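Subject: Re: [grip-users] Wrist camera exposure, Pleltis vs. Kekana

> We swapped the Pleltis fingers for the Kekana pair and kept the
> same wrist camera. Detection on white surfaces got worse. Did
> anyone else see this, or is it our mount?

Check the mount first. The Kekana adapter plate sits lower, so the camera looks at the table from a different distance and the old hand-eye calibration no longer applies. We redid ours with the Urkano controller and the residual dropped back to where it had been with the Pleltis.

After that we ran 563 grasp attempts across both grippers, same arm, same pick list. Of the failures, 87 were perception failures, split almost evenly. I don't think the fingers are your problem.

What did matter was auto exposure. With a mostly white table in view, the camera meters for the table and clear plastic loses contrast. Bottles and bags are the worst. Mesh and saturated colors are fine. 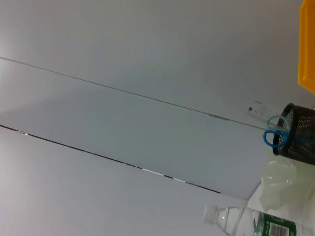
Locking exposure 2 stops under the auto value fixed most of it for us. Seams between table panels can still come back as false edges, so mask those in the Rira config if your table is fixed. Clear bags remain unreliable with either gripper.

Can you post your exposure settings and the plate revision? If you are on the old plate, the camera screws also work loose under fast wrist moves.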